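Lavuvari — wood floor textures for 3D rooms

README, last updated November 6, 2023

Hi! Lavuvari is my pile of wood floor textures, cleaned up enough that other people can use it. I started it in May when I got tired of every room I built having the same shiny orange planks, and it kind of got away from me. There are nearly 200 textures in here now, and most of them tile without a seam you'd notice.

What's in the folders

planks — the boring straight boards, light to dark. Start here if you're in a hurry.
herringbone — 8 patterns, all at the same scale so you can swap them around.
endgrain — blocks with the rings showing. My favorites, and the reason this thing is so big to download!
worn — scratches, faded patches by windows, one very sad kitchen.
old — stuff from the first release. I left it in so nobody's files break, but please use the newer ones.

Each texture has a color map, a roughness map and a normal map. The names match, so if you have the color map called comen_dark you'll find the other two right beside it. (Comen is just what I call the brown family. Ďurica is the gray one. I named them late at night and now I'm stuck with them.)

Getting the scale right

Please, please check your scale first. Most of the messages I get about "blurry" floors come down to one tile being stretched over the whole room. Every map covers a square two meters on a side, except the ones in old, where I didn't write it down at the time. Sorry!

If the pattern repeats too clearly, rotate every other tile a quarter turn. It works great for end grain and looks awful on planks. For planks I slide each row over by an odd amount instead, and there are 7 ready-made offset layouts in the extras folder if you don't want to fiddle with it.

A couple of renders, with an end-grain floor in the first:

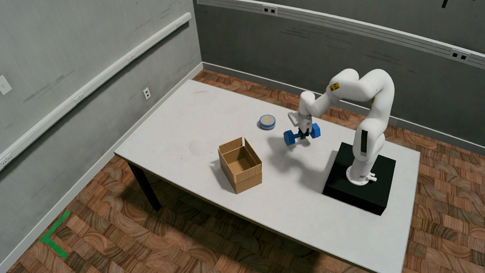
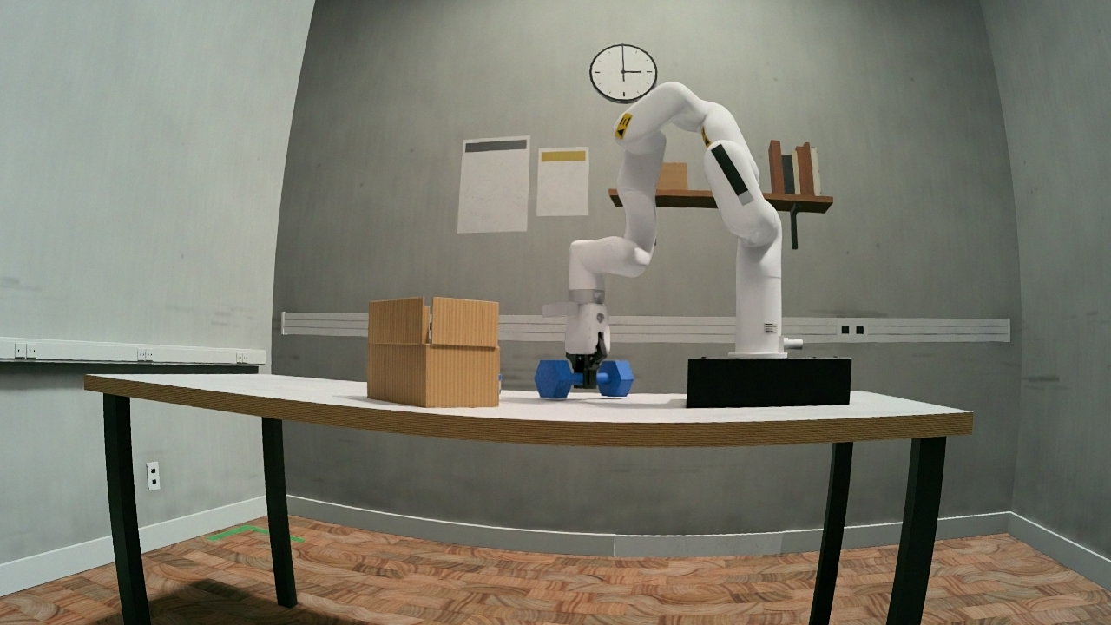 Lighting matters more than I expected when I began. Under a hard light the normal maps can look too deep, so I drop the strength by half and go from there. If you use the Flilteo material loader, it reads the normal maps upside down by default and you have to flip the green channel yourself. I've got a fix half done.

License and known problems

Use them for anything, paid work included. Just don't resell the pack as is. The gray herringbone has a faint seam along the top when viewed at 100 percent, and two of the worn maps are missing their roughness file. Both are on my list for the next release.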